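# The Cup Test

Ask a roboticist when a machine will do your dishes and you'll get a sigh. Ask Liudmyla Bilyk and you'll get a tour of her sink. Her small team at Lalluvberg has spent since May on one chore, getting a cup from the rack into a robot's grip and back out again, and I could have watched all afternoon. 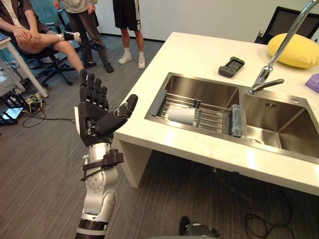
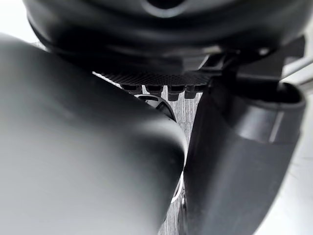

Eye level at the island, then the view between the gripper's fingers.

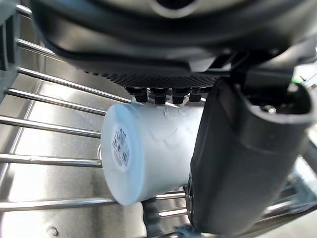
A white cup on its side, held over the rack.

"People want to see a backflip," Bilyk told me. "I want to see somebody put away a mug."

She has a point! A factory arm can place the same part in the same spot all day long because the spot never moves. A kitchen has steel that throws light everywhere, glass that cameras struggle to see, and cups that roll when you nudge them. Squeeze too lightly and you drop one. Squeeze too hard and you're buying new cups.

The team's software, called Grutow, learns from people steering the arms by hand. It has 4,000 of those runs to study so far. On the day I visited, it tried 54 pickups without help and made 50 of them, and I caught myself cheering for the last few (so did the engineers — they pretended otherwise).

The misses were almost as much fun to watch. One cup got pushed gently along the rods until it ran out of rack. Another was lifted perfectly and then held, for a very long time, while the arm seemed to think it over.

Shop floors will probably get there first. Esteves, a parts supplier that plans to try the system, needs trays emptied and small bins sorted, and its trays always come in the same shape. Homes are harder. Bilyk's guess is 10 years before she would leave a robot alone with her own kitchen, and she'd still wash the good glasses herself.

For now the arm is slow. I could clear that rack in the time it takes to choose a cup. But it does choose one, and it reaches in between the rods and closes its fingers, and I went home and looked at my own sink with a lot more respect.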